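A Wet Afternoon at the Jostcombe Kitchen and Home Fair

I paid 7 dollars to park and 12 more to get in, so I came to the Jostcombe Kitchen and Home Fair wanting to be persuaded of something. The flyer promised "998 ideas for the way you live now." I gave up looking for them somewhere near the gutter guards.

The fair fills two halls of the old feed exchange. Hall A is kitchens and Hall B is everything that will not sell in Hall A – hot tubs, stair rails, a man slicing tomatoes. The map in the program had the halls the wrong way round, and the woman at the door told me this as if it were my job to fix it.

I started with countertops. Titero had the biggest stand and the softest carpet, and its salesman told me marble was "basically maintenance free." I have lived with marble. I asked him about lemon juice and he gave me a brochure. The brochure said to wipe up spills promptly and reseal every year, so I suppose we have different ideas of free.

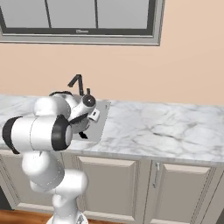
The prices were harder to find than the coffee. Titero quotes by the project, after a home visit, and the home visit takes place once you have signed a form. Humphreys, two stands down, at least had a number on a card: 88 dollars a square foot. Installation was extra. So were the sink cutout, the edge finish and hauling away the old top. By the time I had added it all up on the back of my parking stub, I liked my old counter a good deal more.

At two o'clock I sat through the Gastik talk on cooking with gas, 47 minutes of it on a folding chair. The speaker was good on burner size and simmering, and I learned something about matching the pan to the flame. He got vague when the audience moved on to ventilation.
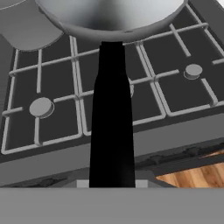

Does a gas range need a hood that vents outdoors?
It's the better choice wherever you can run a duct, because a recirculating fan filters some grease and smell and then sends the air back into the room.

I had to get that from a duct installer in Hall B, who was selling nothing I wanted and was the most useful person in the building. The Gastik speaker had called recirculating models "just as fresh." Fresh for whom, he didn't say.

Cabinets took up the rest of my afternoon. Every stand had the same soft-close hinge and the same speech about it. I pulled out drawers until I was asked to stop. 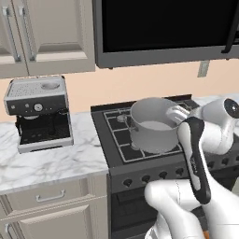

Beige cabinets and an over-the-range microwave.

The fair is back in January, with a third hall if the organizers are to be believed. Bring your own sandwich and get your measurements down on paper before you go. The parking lot drains badly on the east side.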